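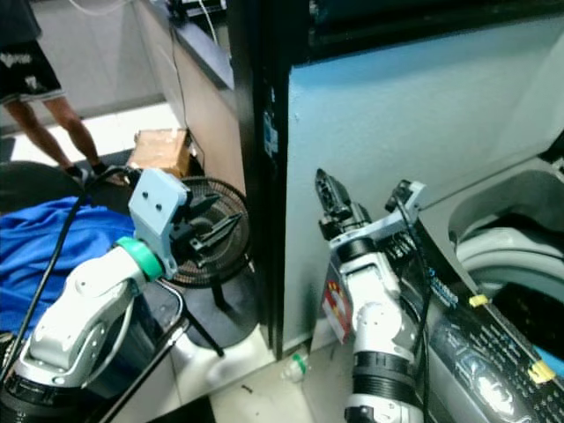

Attachment 1: utility area, top-loading washing machine on the right.

Ticket 1617 — Trekside estate, intermittent loss of power above 3000 rpm
Opened: 2020-12-22
Raised by: Abbas Safavi
Assigned to: Danang Hartono
Status: Monitoring

Fault as reported
Car hesitates under steady throttle on the motorway. Engine warning light comes on, then clears after a restart. No fault at town speeds.

Log
DH: Read codes. One stored, boost pressure below target. Cleared and road tested, code back within six miles.
DH: Smoke test on the intake side. Small leak at the lower intercooler hose, clip loose. Refitted with a new Rolteck clip. Leak gone on retest.
DH: Second road test. Hesitation less frequent but still present.
Bảo Kim: Check the boost sensor plug before ordering parts — had the same on an earlier Trekside and it was corrosion on one pin.
DH: Plug removed, green deposit on pin 2. Cleaned, contact grease applied. Live reading now steady at idle and under load.
DH: Third road test, no codes stored. Car returned to customer.

Next action
Customer to report back after 926 miles. If the code returns, replace sensor and plug together.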